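Office chair

An office chair, or desk chair, is a seat made for use at a desk or work table. Most models stand on a single central post with a base of five arms, each ending in a caster, and allow the height of the seat to be changed.

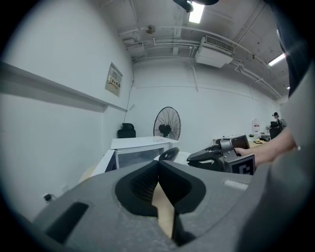 Office chairs are grouped mainly by the height of the back. Low-back chairs support the lower spine only, while high-back chairs reach the shoulders or the head. A high backrest is often the one part of the chair that remains in view when it is placed behind other furniture, as with the black chair standing against the back wall behind a white cabinet or desk. Black is a common color for such chairs, as it hides wear and goes with white walls and furniture.

Construction
The seat is usually a molded shell covered with foam and fabric, leather or mesh. Height is set by a gas spring worked by a lever under the seat. The Plokberg range, designed by Raimonds Lūse, added a back that tilts apart from the seat - an arrangement later used in the Fano and Nuvar lines. The Fano is sold in 79 fabric and color combinations and carries a load of up to 400 pounds.

Use and care
Makers advise setting the seat so that the feet rest flat on the floor. Casters are sold in hard and soft types - soft for wood or tile, hard for carpet.

Collections
The Lukoševičius furniture collection lists 1,201 seats, of which 784 are office chairs. The list was last revised on 04/04/2023.

See also
Desk
Caster
Filing cabinet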